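Condensation on one wall only, ventilation or insulation?

tealwick
Posted in February, 10 replies

Ground floor flat, solid brick, no cavity. The living room has two outside walls. The north wall gets damp patches in the lower corner every winter and the west wall never does. Same paint, same plaster as far as I can tell. Humidity in the room sits in the low sixties by evening. I have a Cavex hygrometer on the shelf and a second one in the hall, and they agree with each other.

Landlord's contractor (Fothergill) says it is a lifestyle problem and I should open windows. I already do, 10 minutes in the morning and again after cooking.

What I want to know is whether the corner is cold enough to cause this by itself.

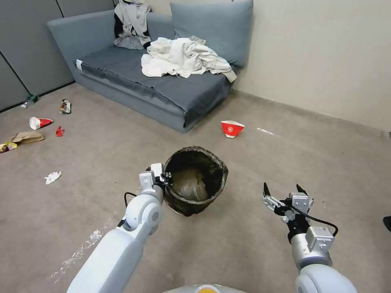 The usual advice is to keep furniture 200 mm off an outside wall so air can move behind it. I tried that for three weeks and the surface reading went up by one degree. Better than nothing, but the patch is still there at 7 am.

hobnail_k

One degree is worth having. At 20 degrees air and 62 per cent humidity your dew point is between 12 and 13. Mould doesn't need dew, it needs the surface air to stay above 80 per cent for long spells, so the wall has to be kept above 16 or so. What does the corner read?

tealwick

13.5 at the worst point, 16 at chest height.

hobnail_k

Then yes, the corner does it by itself. Corners lose heat in two directions. Get the humidity down to 50 and you are most of the way there.

GrittyMortar

Disagree. Before anyone buys a fan, check outside. Low patches on solid brick are very often ground level too high, a leaking gutter or cement pointing holding water in. Condensation tables won't show you that.

tealwick

Gutter is fine. The path outside is level with the second course, and it was relaid by the previous owner.

GrittyMortar

That would be my first suspect. You want 150 mm clear below the damp course if there is one.

hobnail_k

It dries up every summer though. Bridged damp tends to hang on.

GrittyMortar

Tends to. Ours faded each June and it was still the path.

pellow132

We had a Prillitz extractor put in the bathroom, continuous trickle, and the bedroom dropped from 65 to 54 in a fortnight. Door undercut matters. Ours had none and the fan was doing very little until we planed the bottom.

Also avoid the Plelel moisture traps, the tubs with crystals. Ours collected a cupful a month. A family puts out several litres a day.

hobnail_k

Agreed on the tubs. A compressor dehumidifier is fine as a stopgap.

tealwick

House was built before 2000 by a long way, so no membrane that I know of. I'll log the corner for a month with the dehumidifier on and ask about the path in the meantime.

GrittyMortar

Tape a square of foil to the plaster as well, all four edges sealed. Water on the room side is condensation, water behind it is coming through the wall. Leave it two days at least.

hobnail_k

Foil test is crude on a cold wall – you can get both sides wet. Log first.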